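**Bench Notes: the counter that counted too much**

Ridwan Tuhumury spent most of Sunday chasing a counter that jumped by 9 every time he pressed a button once. The program was fine. The button was bouncing, as cheap buttons do, and his loop was fast enough to catch every twitch.
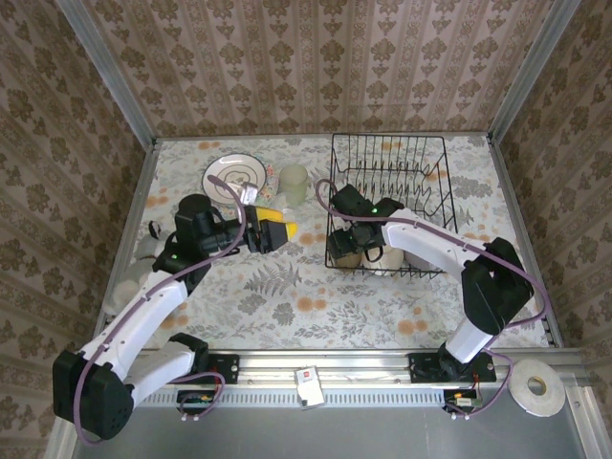
*Plate and cup on the flowered cloth.*

His first fix was a 555 timer wired as a one-shot, which worked nicely until he found he'd need one for each button. The second was a 25 ms wait in the loop, followed by another read. If both reads agree, it counts. If they don't, it shrugs and goes around again.

Theresia Kälin points out that you should also store the last state and count only when it changes, or holding the button down will run your total into next week. Ridwan says he knew that. His log says otherwise — at some length.
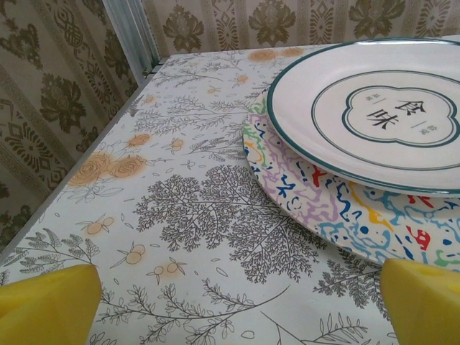
*Leaf print and yellow fingers, close up.*

Both versions of the code are in the Tsikata folder. Use the one marked 2. Leopold Grabner used the other one and would like his evening back.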